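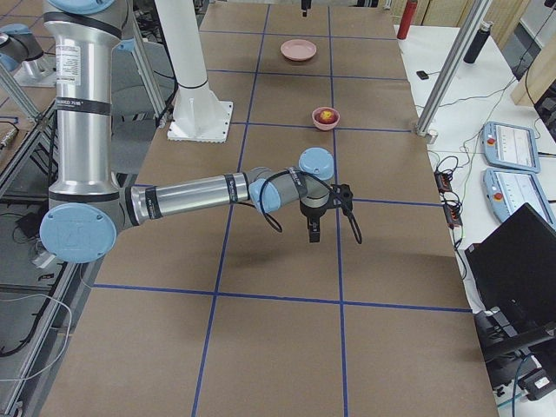 棕色纸台面，蓝色胶带分格，机械臂的夹爪停在其中一格上方。

首页 » 观点 » 经营与计划 » 把年度预算拆掉，公司会更像一家公司

把年度预算拆掉，公司会更像一家公司

2024-07-26

每年一到12月，我都会收到同一类消息：能不能帮忙看一眼我们明年的预算表？打开一看，几十个页签，颜色一层套一层，最右边一列写着“最终版”，再右边还有一列写着“最终版（改）”。我看这种表看了很多年，现在终于可以痛快地说一句：我希望它消失！预算这件事可以留着，钱总要有人管，可是“一年一次、一次管一年”的那个做法，我觉得真的可以告别了。

我先交代一下自己的立场。我在Idamley做了很久的经营计划，从填表的人做到催别人填表的人，后来又成了替别的公司设计表的人。所以下面的话多少带着点自我检讨的意思，有些最复杂的页签就是我亲手加上去的。

年度预算最早能立住脚，是有道理的。工厂要提前订料，银行要看数字，股东一年开一次会，大家约好在同一个时间点把账摊开来谈，省事，也公平。那个时候，来年的样子和今年差得不远，把今年的数字乘上一个系数，再吵几轮，得到的东西大体能用。问题出在后来。产品换代快了，渠道隔几个月就变一次规则，客户的采购部门自己也在改流程，而我们的计划还停在原来的节拍上：秋天开始收数，冬天吵完，春天发现一半的假设已经站不住，然后用剩下的时间解释为什么和表上不一样。

“解释差异”这四个字，我想多说几句。我见过太多聪明人把最好的精力花在这上面。月底一到，业务负责人先打开预算表，看自己差在哪里，再倒推出一个讲得通的理由。客户推迟了，天气不好，上游涨价，都可以写进去。写完交上来，财务汇总，管理层听一遍，会就散了。下个月再来一遍。这里面有多少时间是在讨论接下来做什么的？非常少。那张表慢慢变成了一面朝后看的镜子，而开车的人居然都在盯着它。

还有一件事更让人心疼，就是年底花钱。凡是在大一点的公司待过的人都懂：部门的钱没用完，明年就会被砍，于是最后几周突然冒出一堆培训、设备、咨询合同。没有哪个人存心浪费，每个人都在按规则办事，规则就是这么写的。反过来也一样，春天冒出一个特别好的机会，负责人两手一摊：预算里没有，明年再说吧。等到明年，机会早就在别人手里了。同一家公司，一头在硬花，一头在硬省，中间隔着的只是一条日历上的线。

那怎么办呢？我喜欢的做法叫滚动计划，名字不新鲜，书上写过很多遍，可是真正照着做的公司还是少，做了又坚持下来的就更少。我想说说我见过的一次，因为它让我重新喜欢上了这份工作（是真的喜欢，我那阵子周末都在琢磨）。

Bikeck是一家做仪器配件的公司，200人，在行业里不算大，但产品线很杂，定制单又多。他们原来的预算流程要走完整个秋天，参与的人里有一半说不清自己填的那几行最后去了哪里。后来他们启动了一个内部项目，叫Hevodine，目标写得很朴素：让任何一个部门负责人，在任何一个季度，都能说清楚手里的钱在买什么结果。我参与了前面一段。

Hevodine的第一步是删。原来那张表上的科目多得吓人，差旅要分国内国外、分销售和非销售、分住宿和交通，每一格都要单独解释。团队把它们合并到只剩40行，整个公司共用。删的过程比想象中热闹，几乎每一行都有人站出来说“这一行不能动”，一问原因，多半是某一年某一位领导问过一次。问过一次，就留下一行，留了好多年！这大概是我见过最典型的组织沉积物，一层一层的，谁也没有恶意，就这么堆起来了。

第二步是把目标和预测分开。这一步听着像文字游戏，做起来却翻天覆地。年度预算最拧巴的地方，就是让同一个数字身兼数职：它既是你想达到的目标，又是你认为会发生的预测，还是你能领到多少钱的依据。要是我既想目标定低一点好完成，又想钱多拿一点好办事，那我报上来的预测还能信吗？换了谁都会藏一点。Bikeck的做法是，目标归目标，由管理层和业务一起谈，谈完就放在那里，一年里很少动；预测归预测，每个季度更新，只要求写得准，报高报低都不影响奖金；资源另走一条路，有好的事情随时可以提。三样东西分开以后，预测会上的气氛明显松下来了。有个产品组第一次主动说，下个季度的单子恐怕要掉，而且是在还来得及想办法的时候说的。放在从前，这种话要憋到实在瞒不住了才出口。

第三步是给资源分配换一个节奏。大额投入还是要上会，该算的账一分不少算。小额的就放给部门自己定，定完在共享页面上写清楚用在哪、想看到什么，同事都能看见。刚开始财务那边很紧张，怕口子一开就收不住。结果呢，公开这件事本身就很有约束力，大家写理由的时候比从前写审批单认真多了。审批单是写给一个人看的，写得圆滑就能过；公开页面是写给同事看的，而同事最清楚你在不在说真话。

我知道会有人反对，而且反对得有道理，我一条一条说。

有人说，滚动计划等于一年做四次预算，大家不得累死？要是把原来那张表原封不动地每季度填一遍，那确实会累死，我见过这么干的公司，撑了2个季度就退回去了，退得很狼狈，后来谁再提“滚动”两个字都要挨白眼。滚动的前提是变轻。颗粒度不降下来，频率就别往上提。这个顺序特别要紧，要紧到我愿意在每一次讨论里都重复一遍：先删，再滚。

有人说，没有年度预算，怎么跟董事会交代，怎么跟银行交代？外部要的数字照样可以给，把滚动预测里对应的那几个季度拎出来就行了。多数外部的人关心的是你对自己的生意有没有把握。一份几个月前定下来、已经没人信的预算，和一份刚更新过、假设写得明明白白的预测，哪一份更有把握，我想不难判断。当然，有些合同条款里白纸黑字写着要年度预算，那就老老实实照着出一份，别拿它来管内部就好。

有人说，业绩考核怎么办？销售的奖金一直是跟预算完成率挂钩的。这一条我承认最难，而且我到现在也没有一个完全满意的答案。Bikeck试过和同类业务的表现比，也试过和自己的过去比，两种都有毛病。和同行比，数据不好找，找到了口径也常常对不上；和自己比，底子差的人占便宜，底子好的人吃亏。他们后来混着用，再加上一段主管的判断，争议一直有。可是我想说，从前那套也有争议，只不过争议都挤在秋天谈指标的会议室里，谁嗓门大、谁会哭穷，谁的数字就低一点。这种争议看不见，不等于它便宜。

还有一种反对，来自一线。他们说，你们总部换来换去，今年叫这个，明年叫那个，最后还不是我们多填几张表。听到这种话，我特别想握住对方的手。说得太对了！管理改革最容易犯的毛病就是只加不减，新东西上线的时候旧东西还舍不得停，说是“并行一段时间”，一并行就是好几年。所以我现在劝别人做这件事，头一个问题就是：你准备停掉什么？答不上来，就先别开始。

说到工具，我也顺便说两句。很多公司一听要做滚动计划，第一反应就是买系统。我对系统没有意见，好系统用起来是享受，数字自动过来，版本清清楚楚，再也没有“最终版（改）”。可是系统会把你现有的流程原样固化下来，流程要是臃肿的，花了钱以后它就是一个跑得飞快的臃肿流程，还特别难改，改一个字段都要排期。Bikeck头几个季度用的就是普通的共享表格，简陋得很，谁都可以提意见，今天觉得某一行没用，下次就删掉。等形状稳定了，再去谈系统，谈的时候底气也足，知道自己要什么，也知道什么可以不要。

我还想为财务部门的同行说句话。大家习惯把预算的种种毛病怪到财务头上，觉得就是这帮人爱管、爱卡、爱要数。我自己就在这一行里，太清楚那种滋味了：秋天到冬天几乎没有一个完整的晚上，追着人要数，要来的数对不上，对上了业务又改了，改完领导说总数不好看，再从头压一遍。压到最后，没有一个财务人员真心相信那张表。这样耗掉的是一群最懂公司家底的人！他们本来可以坐在业务旁边，帮着算一算这个客户到底赚不赚钱，那条产品线还值不值得养，哪一笔投入早该停了。我在Hevodine里最开心的瞬间，就是看到一位做了多年汇总的同事，第一次完整地参加产品评审，而且问了一个让全屋安静下来的问题。那款产品卖得很好，她问的是：售后的工时算进去了吗？没有算。后来定价就改了。

再讲一个反面的。我们在Cordeiro的办公室也想学这一套，那边的团队年轻，劲头很足，听完分享当场就要开干。他们把年度预算一刀切掉，季度预测也做得漂漂亮亮，可是目标那一块没有好好谈，大家默认“预测就是目标”。没过多久，老毛病全回来了，而且来得更勤，从前一年藏一次数，变成了一个季度藏一次。后来他们停下来，重新把目标单独谈了一遍，才慢慢顺过来。我很感激他们愿意把这段弯路讲给别的团队听，里面的教训比任何一套方法论都实在：形式可以一夜之间换掉，人和数字之间的关系要一点一点地养。

那么，一家还在用年度预算的公司，今年能做什么？我的建议很小，小到可能有点让人失望。

找一个部门试，最好是负责人自己愿意的，别找最大的，也别找最乱的。把这个部门的科目砍到只剩10行，砍的时候狠一点，砍错了下季度再加回来，天塌不下来。然后请负责人写一页纸，讲清楚接下来几个季度他认为会发生什么，凭什么这么认为，哪一个假设要是错了，整个判断就得推倒重来。最后这一问最值钱，我每次读到认真的回答都会兴奋好一阵子，因为生意真正的样子就藏在里面。有的人写的是某个大客户的续约，有的人写的是一位老工程师会不会退休，这些东西在传统的预算表上连一个格子都没有。

写完以后，每个季度回来看这一页纸，只讨论变化。会议控制在一顿午饭的时间里。谁的预测偏了，就谈当时看漏了什么，别谈罚谁。这一条要管理层自己先做到，只要有一次因为有人说了坏消息而当众发火，后面就再也听不到坏消息了，这个损失比任何一笔超支都大。

试上几个季度，再决定要不要推开。要是那个部门的人说，求求你们别把旧表拿回来，那就有戏了。要是他们无所谓，说明还没有做到位，多半是哪里只改了名字没改内容，回去再看看目标和预测是不是还缠在一起。

我也听过一种很温和的劝告：年度预算虽然不好，可它至少是一个仪式，一年到头，全公司总得有那么一次坐下来想想未来。这个说法我很喜欢，仪式确实重要。那就把仪式留下来，换一换内容嘛！年底找两天，把各部门的人聚到一起，不带表格，聊一聊这一年客户变了什么，我们学会了什么，有哪件事一直想停又不好意思停。Bikeck现在就是这么办的，会后每个组带走一张清单，清单上必须有一件准备放下的事。我去旁听过一次，讨论比从前任何一场预算会都激烈，茶歇的时候还有人站在走廊里接着吵，吵的是要不要放弃一条做了很多年的产品线。

那条产品线后来停了没有，我还没来得及问。下次去的时候，我想先看看他们那一页纸是怎么写的。

标签：滚动计划，经营管理，财务转型
上一篇：定价会议该请谁来开
下一篇：写给第一次带团队的财务人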